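Vedside teaches a robot to tidy the snack aisle

February 2020

Anyone who has stacked shelves for a living may be pleased to hear that a machine finds it hard. At Vedside, a robot arm is being walked through the job one box at a time, and each attempt is saved as an example for a learning system called Korletey. 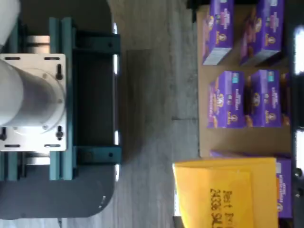 How the lessons work

A person steers the arm, the arm's cameras record, and someone types in whether it went well. So far the team has 3,550 attempts on file, of which 2,176 are judged fit to learn from. The rest are kept too, under the label "educational".

Much of the stock is Annie's, in purple boxes, which at least are easy to spot against a grey floor. 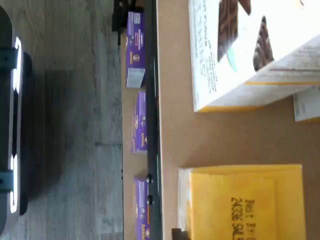
Jolien Bakker reckons the rejects should go in with everything else, as a system that has only seen tidy work will have no idea what to do after a fumble. Milan De Graaf disagrees, at length, and the matter has been put off until October.

In the meantime the steering goes on. A shift lasts 10 examples, then the operators swap — past that, they start to develop a style, and Korletey copies it.

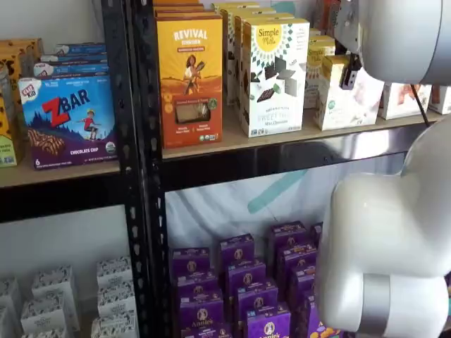 Operators are also asked not to hurry. One early batch of 51 was thrown out after Korletey picked up the habit of hovering over a box, as if reading the ingredients. Nives Orlandini, who had steered that batch, says she was reading the ingredients.

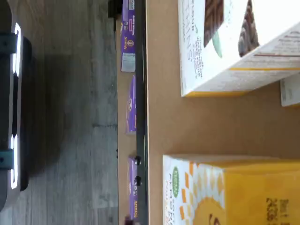

Cardboard surface, two boxes, plenty of room between them. Vedside's shelves during collection.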